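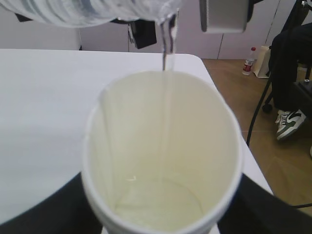

How to Run a Pouring Task Safely on a Two-Arm Bench

5 min read

Pouring water is one of the first tasks people try once both arms are calibrated. It is also the one where our lab rules get skipped most often. These are the rules we use at Elirer. Tracey Tindall wrote the first version and I have kept it up to date since May.

Before you power anything

Use plain water. No coffee, no juice, no soap solution. Fill the cup to 100 ml at most. A paper cup gets soft if it stands full for long, so start each session with a new one.

Keep the bottle no more than half full for new operators. A full bottle gushes when it tips and is hard to control. Take the cap off by hand and put it away from the bench.

Check your cables. Every cable that hangs off an arm needs enough slack for the full reach of that arm. Move the arm by hand to its far limits and watch the cable the whole way. Power strips go off the floor, on the side away from the pour.

Setting the bench

1. Clear the table down to the cup and the bottle. Tools, phones and notebooks go on the shelf.

2. Put the cup on one side and the bottle on the other, so each arm has its own object and neither has to cross over to reach it. 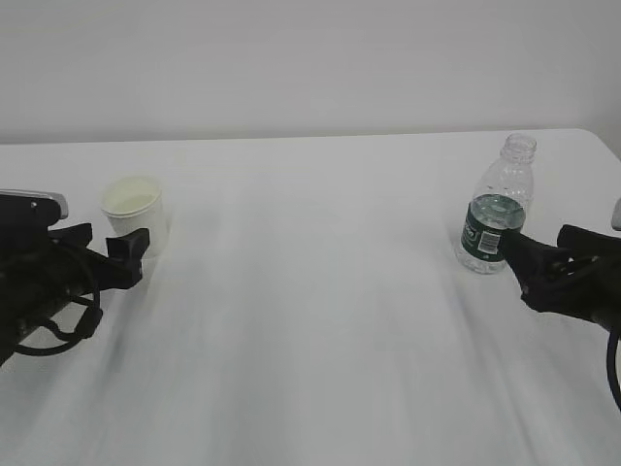
3. Close the bottle gripper at the lowest force that holds. Thin plastic gives under the fingers, and a squeezed bottle pushes water up and out of the neck. We start at 5 newtons and go up one step at a time, never past 8.

4. Lift the bottle a little and hold it. If it slides, set it down, regrip lower and try again. Don't raise the force while it is in the air.

5. Bring the two together slowly. The mouth of the bottle should be over the cup before you start to tilt.

6. Tilt in small moves. To stop, rotate the bottle back upright first, then move it away. Doing both at once is how most spills happen.

People in the room

One person runs the arms and one person holds the stop button. The second person doesn't take calls or type. Anyone else stays outside the reach of both arms until they are parked.

If water gets on the table, press stop, cut power at the wall, and then wipe. Don't reach between the arms while they are live, even for a few drops.

Logging

Write down every spill, including small ones. We have 558 pours in the Skelik log so far, and the spill notes are the part we go back to. Put the grip force, the fill level and the operator's initials on the same line. Send changes to these rules to me before you try them on the bench.

Jordan Wragg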